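Workshop notebook – hanging and framing, Graltwood show
18/07/2025

Started on the large works on paper. Fourteen are still unframed and the printmaker's edition is the priority, as those go on the long wall opposite the entrance.

Window mats for the Wako prints cut from the 4-ply cotton board. Border is 85 mm on the top and sides, a bit more at the bottom. Checked the first one against the deckle and it shows all of it with room to spare, so kept the same setting for the rest. Blade changed after every third mat. The old blades are in the tin, please don't put them back in the drawer.

Hinges: Japanese tissue, wheat starch paste, T-hinges at the top only. The paste from yesterday was too thin and the first hinge slid while I was setting the weight. Cooked a new batch, thicker, and strained it twice. Left each hinge under blotter and glass before lifting. Two prints have old tape residue on the back at the upper corners. I haven't touched it. It needs to go in the condition report before anyone decides.

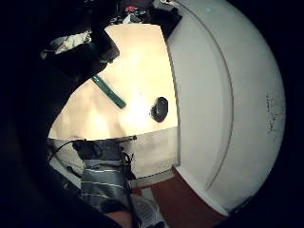
Berhanu Birhane read the draft hang this morning and disagrees with the center line. He thinks 1500 mm is too low for the long wall given how people come in from the stairs, and he would rather raise the whole row than move single pieces. His other point was that the two darkest prints shouldn't be next to each other, or they will read as a pair.

I agree on the second point and have swapped number 6 with number 9 on the plan. Not sure on the first. Taped two paper templates up at his height and they look fine from the stairs but high from the bench. Leaving them up so the others can look.

Lighting. Track heads on the long wall are the old ones and the dimmer doesn't hold a level. Reading at the wall drifted between one visit and the next without anyone touching it. The lender's limit for the prints is low and I don't want to sign for it until the dimmer is sorted. Iltlow can send a replacement but they want the model number, and the label is on the back of the unit. Need the tall ladder.

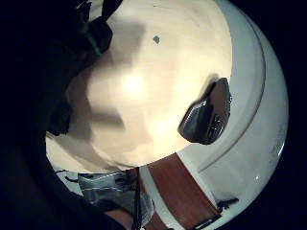
Fig. 2. Interior with glare near the middle.

Frames: Risteo delivered the ash moldings, outside size 500 x 700 as ordered. One has a split at the miter, lower left. Set aside with a note on it. The glazing fits but is tight on the long side, so take the spacers down slightly before loading. Do not force it.

Crate 429 came back from the December loan with the foam cut for a different work. Needs new foam before it goes out again. I measured the cavity and wrote the depth inside the lid in pencil.

Still to do:
– condition report for the two with tape residue
– dimmer model number to Iltlow
– ask Risteo about a replacement for the split frame
– wall labels, second proof (title of number 11 is missing its accent)
– decide the center line, then drill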